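Ullex Cutlery Sorting Arm
Tableside unit for cafeterias, canteens and catering kitchens

I've been selling and setting up the Ullex for a while now, and I still get a kick out of watching it pick through a mess of spoons. If you run a kitchen you know the job I mean: everything comes back in one heap and somebody has to stand there and sort it, usually at 9 p.m. when they'd much rather be going home.
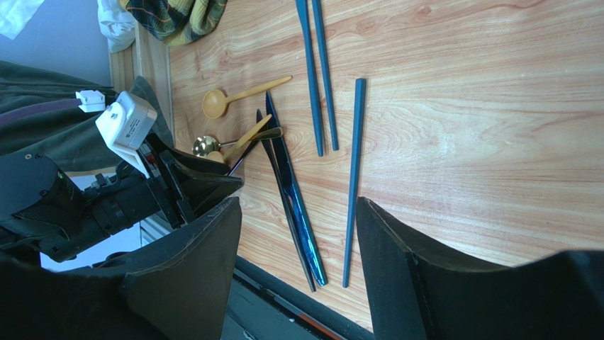

Chopsticks and spoons, all colors, no particular order. It's the kind of mix we train on. 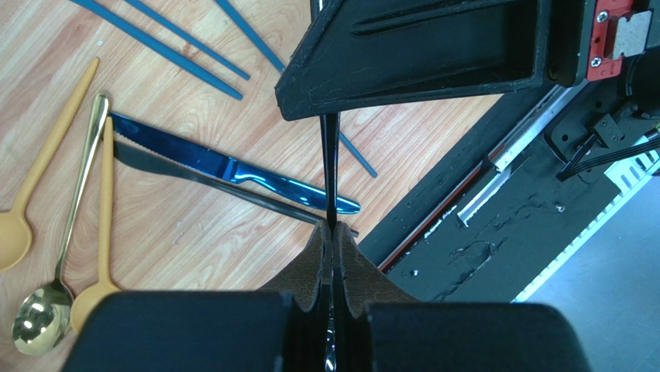 Collon, on reading the draft of this page, wrote back that the sorting itself was never the part the crew hated, it was being the one stuck with it, and could I please say something about what people do with the time instead of going on about the fingers again. Fair enough! I do like the fingers. But okay, people first.

The biggest change I see is in who does what at the end of a shift. Before, the newest hire got the cutlery, full stop. With the arm doing most of the picking, that person is usually helping close down the line or prepping for the morning, and they learn the rest of the kitchen a lot faster. One canteen moved its sorting from late evening to mid-afternoon and let the closing crew leave 80 minutes earlier. They'd been asking for that for years.

It doesn't make the job vanish, and I'd be fibbing if I told you so. Somebody still has to bring the trays over, carry the full bins away and pull out anything that shouldn't be in there (lemon wedges, napkins, once a set of car keys). Someone also needs to be the person who knows the machine. Please pick that person early and give them paid hours for it. The kitchens where it got dumped on whoever was standing closest are the ones that call me the most.

What it handles
Spoons, forks, table knives and chopsticks, in metal or wood. Shiny finishes used to give us trouble because of the reflections, and they're a lot better since the October update, though very polished pieces still take it a second look now and then. Chopsticks get sorted by color if you want them to be. Not for kitchen knives, please, or anything with a real edge on it.

How fast is it?
Slower than a good person in a hurry, I'll say that up front. Our own bench number is 152 pieces an hour from a tangled pile, and more if things are spread out. It makes up for it by not minding. A site that goes through 1000 pieces a day will want to run it through the quiet hours and keep a person on hand for the lunch peak.

What your crew needs to learn
The Tredholm starter course comes with the unit. It's 11 short lessons, most of them done standing at the table with the thing switched on, and I've had dishwashers finish it in a day and then teach their own manager. You learn how to load, how to pause, how to clear a jam, and how to show the arm a new piece of cutlery it hasn't met before. That last one is everybody's favorite.

Talk to your people before you order
I mean it. Tell them what's coming and what it means for their hours before a crate shows up at the back door. If you're planning to cut shifts, say so, and if you aren't, put that in writing. I'm happy to come along and answer questions, including the grumpy ones.

In the box
Ullex arm and gripper
Table mount
Spare finger pads
Jakab bin set, stackable
Tredholm starter course, printed and online

Sold separately
Extra Jakab bins
Longer table mount
On-site refresher visit

Pads wear out and we count them as a normal wear part, so order a second set if you run every day. Lead times change a lot, so drop me a line through the contact form and I'll tell you where we are. Leasing is available too, same form.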